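Lista de comprobación para el puesto de venta directa de la finca
Revisión previa a la temporada, mayo de 2020
Finca Lovulport. Revisa: Delia Figueroa. Acompaña: Finbarr Ó Riain.

Marcamos SÍ, NO o PENDIENTE. Los comentarios son míos y no siempre coinciden con lo que pone la ficha del proveedor.

1. Agua de riego

1.1 Análisis microbiológico del pozo en los últimos doce meses. SÍ.
Comentario: el informe existe y el resultado es correcto. La muestra se tomó en octubre, con el pozo alto y sin animales en el prado de arriba. No me dice gran cosa sobre el agua que va a salir por los goteros en plena cosecha. Pido repetirlo.

1.2 Goteros sin contacto con el fruto. PENDIENTE.
Comentario: en los primeros túneles, bien. En el último la cinta está suelta y el agua salpica la hoja. Finbarr sostiene que «se coloca sola con el peso». No lo he visto nunca.

2. Tratamientos

2.1 Cuaderno de campo al día. NO.
Comentario: faltan las dos últimas entradas. Me aseguran que no se aplicó nada, pero la mochila tenía líquido dentro. Si era agua, se anota que era agua.

2.2 Plazos de seguridad señalizados en cada línea. SÍ.
Comentario: los carteles están puestos. La letra es tan pequeña que dudo que un cliente la lea con la cesta en la mano.

2.3 Producto Cetemia guardado bajo llave. SÍ.
Comentario: la llave cuelga de un clavo junto a la puerta. Pongo SÍ porque la ficha pregunta por la llave y no por el clavo.

3. Envases y pesaje

3.1 Tarrinas de primer uso o lavadas. SÍ.
Comentario: hay 275 nuevas en cajas cerradas. Las devueltas por los clientes se apilan aparte y conviene que sigan aparte.

3.2 Balanza verificada. PENDIENTE.
Comentario: la Brurero lleva su etiqueta, número 3789, legible. La fecha no. Kathleen Lenihan la probó con una pesa patrón y le salieron 10 gramos de más. La empresa Van Wyk contesta que entra dentro de la tolerancia. Que lo ponga por escrito.

4. Cámara y conservación

4.1 Temperatura registrada dos veces al día. SÍ.
Comentario: demasiado bonita. Todas las lecturas son idénticas durante semanas y con el mismo bolígrafo. Propongo un termómetro con memoria y dejar de discutir.

4.2 Junta de la puerta en buen estado. NO.
Comentario: está rajada por abajo. Se pidió la pieza el año pasado, según Bernadette Ó Néill. No encuentro el pedido.

5. Acceso de clientes

5.1 Pasillos despejados y sin mangueras cruzadas. PENDIENTE.
Comentario: depende de la hora a la que se pase. A primera hora, impecable.

5.2 Lavamanos con jabón y papel a la entrada. SÍ.
Comentario: hay uno solo y se espera a unas 130 personas en un buen día. Con la distancia que se nos exige este año, la cola va a llegar al camino.

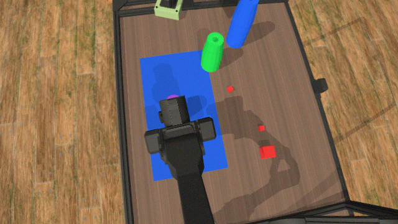
5.3 Aforo indicado en cada túnel. NO.
Comentario: Onni Eskola quiere calcularlo por metros de línea. Yo preferiría contar por dónde puede darse la vuelta una familia con carrito, que es donde se atasca todo.

5.4 Botiquín completo. SÍ.
Comentario: completo, sí. Las gasas caducan antes de que acabe la temporada.

6. Resultado

Apertura condicionada. Antes de recibir al público deben quedar cerrados los puntos 1.2, 2.1, 4.2 y 5.3. El 3.2 admite espera si mientras tanto se vende por tarrina y no por peso.
No firmo la casilla «sin observaciones», aunque venga marcada de fábrica en el impreso.

Copia para Kathleen Lenihan y para el tablón del almacén.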